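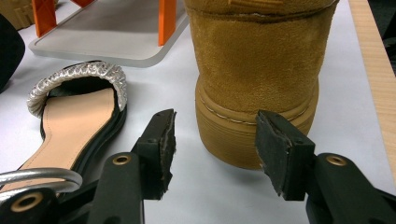 Suede boot and black sandal with silver braided strap.

From: Nimal Herath
To: Monstead walkers list
Date: 11 Aug 2022
Subject: Re: Khokhar track closure

Judite Morais wrote:
> Is the Khokhar track still shut past the creek? The council
> page hasn't changed since February.

Still shut, Judite. The culvert has gone and the detour along Sandham Road adds 4 km — all of it bitumen.

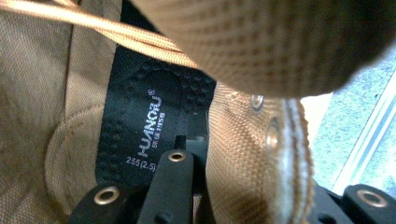 I'd start from the Esance end instead. The gate is unlocked and there's parking for a few cars on the verge. Matilde has the colour maps if you want one, $2 each.

Ermelinda, could you move the lunch stop to the top paddock? The owner is fine with it as long as dogs stay home.

Nimal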